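Trying out the tidy-up service from Fatbridge
Thursday, from the newsletter desk

A good few of you wrote in after the spring issue asking whether any of these home-help robots are worth a look yet, so I finally booked myself onto a session with the Fatbridge lot at their place in Clerkinau. They don't sell you the robot. What they sell is a service called Clarnance, where a two-armed machine is brought to your waiting room, staff lounge or (if you're feeling flush) front room, gets set up for your furniture, and then comes back on a plan to pick up clothes and put soft things where they belong. The machine itself is called Miranda. I spent the whole morning calling it "she" and I'm afraid I'm going to carry on.

Money first, as that's what everybody asks. The set-up visit is 1,461, which is such an odd figure that I queried it, and I was told it's the old price plus a rise. After that there are two plans. The smaller is 166 a month and covers one room. The larger covers a whole floor and they quote for it, so I can't tell you what it costs, and I do wish firms would stop doing that! If you'd rather not have the monthly bill you can pay 2,000 up front for the year on the one-room plan, which took me a minute with the calculator, as it comes out a touch dearer than paying by the month. I pointed this out. You do get a second set-up visit thrown in if you move your furniture about, so perhaps it suits people who can't leave a sofa alone.

Now, the work. I went in expecting boxes and bottles, the sort of hard square things these machines always seem to be shown with, and the session I'd been booked on was clothes and cloth. I was pleased, because cloth is the bit I'd pay for. My house is basically a chair with a cardigan on it, repeated. And cloth is hard! A mug stays mug-shaped when you pick it up. A sweatshirt has a different shape every time you look at it, and the arms go wherever they fancy, and there's always one sleeve inside out.

The way Clarnance handles it, as far as I followed, is that the set-up visit is mostly teaching. Someone from the firm works Miranda's arms through the jobs you want doing, over and over, in your own room with your own bits and pieces, and she builds up from there. They reckon on over 3,000 goes at it before they'll sign a room off, and a lot of those are done beforehand on a mock-up back at base. I asked whether I could do some of the teaching myself. You can, with a half-day's training, and I rather fancied it until I learnt how much standing up was involved.

A few things I liked. The grippers are slim enough to take a corner of something without grabbing a great handful, which matters if you own anything nice. The plan includes someone on the end of a telephone from eight in the morning until six. And you can cancel with a month's notice, which I read twice in the small print to be sure.

A few things I didn't. She is slow. I don't mind slow for a staff lounge overnight, but if you've got people coming at seven you'll be doing it yourself. She also wants a clear bit of floor to get about on, and my front room hasn't had one of those since we got the piano. And the set-up sheet asks you to list every garment likely to be left lying around, by type and colour, which in a house with teenagers is a job for a novelist. Fatbridge say the list is going to be optional by December. I'd wait for that if I were you.

Would I pay for it? For home, no, not at 166 a month, I could have a very nice person round for that. For a shared lounge where nobody thinks the jumper on the sofa is theirs to move, I can see it. I'd want to see a full week of it in one building before I put my name to anything, and I've asked whether we can have that.

Cloth in the gripper in the first one, then the coat stand, then the loveseat twice.

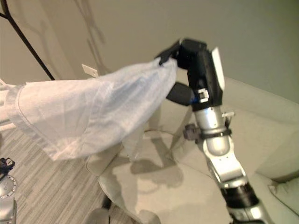
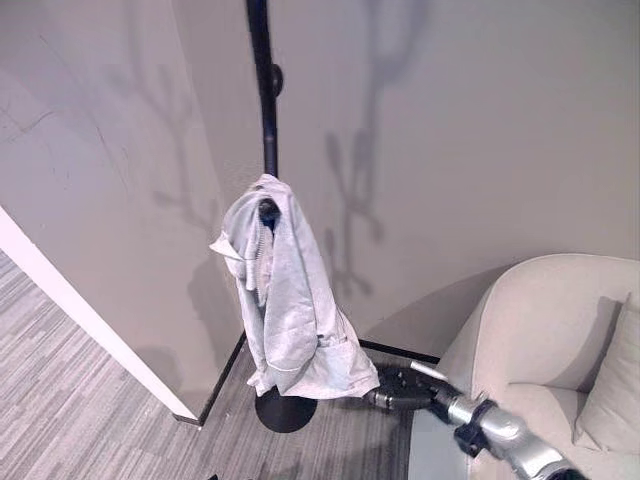
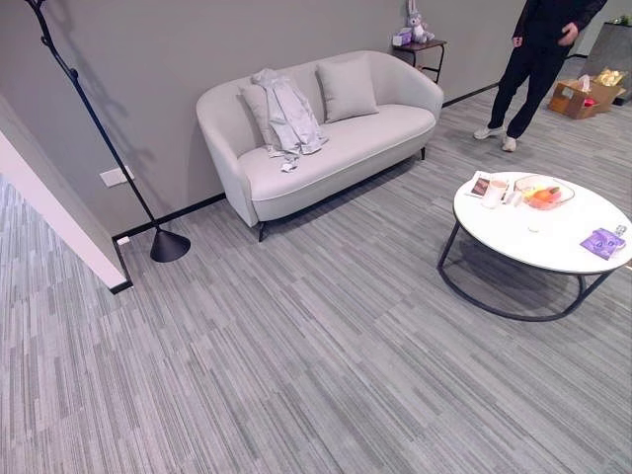
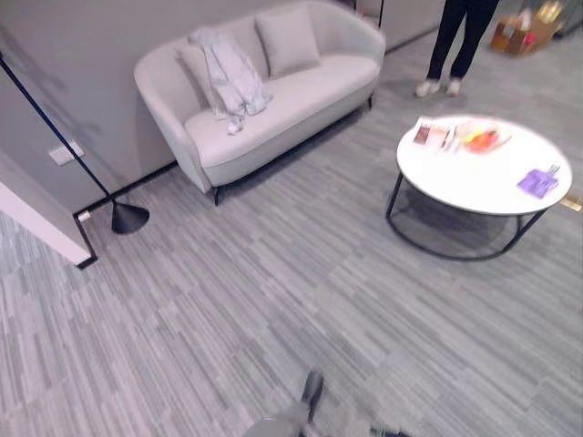

One reader has already been in touch, having tried the one-room plan in a dental waiting room, and told me that the slowness hadn't bothered them in the least but the set-up visit had run well past teatime, and that anybody booking should ask for a morning start and "get the list of coats done the night before". They're keeping it on until the spring and have promised to let me know how the second set-up goes, as they're swapping all the chairs.

Questions and grumbles to the newsletter desk, usual address. Copyright the newsletter and its contributors. Back to top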